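4 Replacing the processor

Applies to Britirent desktop units returned to the Retville depot. Allow 30 minutes. For the list of approved processors, see section 3.

4.1 Before you start

1. Back up the user's files and shut down the computer.
2. Unplug the power cord and all other cables.
3. Hold the power button for 14 seconds to drain any remaining charge.
4. Lay the computer on its side on an antistatic mat and remove the side cover.

CAUTION: Wear a grounded wrist strap. Do not touch the socket contacts or the underside of the processor.

4.2 Removing the old processor

1. Loosen the heat sink screws in a cross pattern, a few turns at a time.
2. Lift the heat sink straight up. If it sticks, twist it gently - do not pry.
3. Press the socket lever down and outward to release it, then raise the lever and the bracket.
4. Lift the processor out by its edges and place it in a Gilotov tray.
5. Check the open socket under a good light before going on. Bent contacts must be reported on form 21.
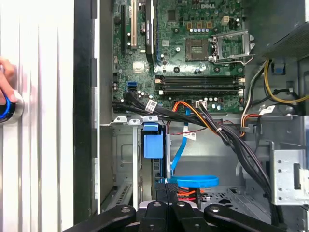

4.3 Installing the new processor

1. Match the notches on the processor to the socket and lower it straight down. Do not use force.
2. Close the bracket and lock the lever.
3. Apply fresh thermal paste and refit the heat sink.

NOTE: Send completed forms to Chiyo Hoshino, Hardware Records.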